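Kirnorico Building, Second Floor
Break Room and Kitchenette Inspection
Checklist with comments, August

Inspector: Ursina Aigner
Area contact: Benedita Leitão
Ratings: S = satisfactory, A = action needed, N/A = not applicable

1. Electrical

1.1 Receptacles near sink have ground-fault protection. S
Both receptacles tripped on test button and reset.

1.2 Cords and plugs free of damage. A
Kettle cord has a crushed section 2 inches from the plug. Kettle tagged out. Replace the appliance; do not tape the cord.

1.3 No power strips feeding heating appliances. A
Toaster and coffee maker share one strip behind the microwave. Repeat finding from the previous inspection. Move the toaster to the wall receptacle on the window side and remove the strip.

1.4 Electrical panel in corridor accessible. S
Clearance is 30 inches wide and marked on the floor. Water cooler bottles previously stored there have been moved.

2. Fire safety

2.1 Extinguisher mounted, charged and tagged. S
Gauge in the green, pin and seal in place. Initials on the monthly tag are hard to read. Print them.

2.2 Exit route clear. S

2.3 No combustible storage within reach of toaster or hot plate. A
Paper towels stacked directly beside the toaster. Moved during the inspection. Assign a shelf for them.

2.4 Microwave interior clean, door seal intact. A
Grease on the ceiling of the cavity. Seal is good.

3. Water and hot liquids

3.1 Hot water at tap does not exceed site limit. S
Thermometer held in the stream until the reading was steady. Result entered in the plumbing log.

3.2 Floor around sink and dishwasher dry, mat flat. A
Mat corner curls on the walkway side. Trip hazard. Replace with a beveled-edge mat.

3.3 Cups and mugs sound and suitable for hot drinks. S
Check rim, inside wall and base under good light. Discard any item with a chip or with a crack that catches a fingernail. Glued handles are not accepted.
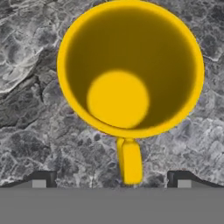
Item 3.3. Yellow mug, viewed from overhead into the opening.

3.4 Dishwasher racks loaded with knife points down. A
Two paring knives found point up in the silverware basket. Corrected on the spot. Post the loading card inside the cabinet door above the machine.

4. Food storage

4.1 Refrigerator temperature within limits, log current. A
Temperature acceptable. Log has gaps on both late shifts. Rosalie Eder to add the reading to the shift handover sheet.

4.2 Contents labeled and in date. A
Three unlabeled containers on the bottom shelf. Notice left on the door. Discard at close of shift if unclaimed.

4.3 Door gasket clean and sealing. S

5. Housekeeping and first aid

5.1 Cleaning chemicals stored apart from food and labeled. S
Spray bottle of diluted Usis descaler carries product name, dilution and hazard statement.

5.2 First aid kit stocked. A
Burn dressings below minimum quantity. Sigrún Dalsgaard to restock from the main cabinet.

5.3 Trash emptied, lid closes. S

Follow-up

Items 1.2 and 1.3 must be closed before the kettle or toaster goes back into use. All other actions are due at the next monthly walk-through. Send closure notes to Ursina Aigner with the item number in the subject line.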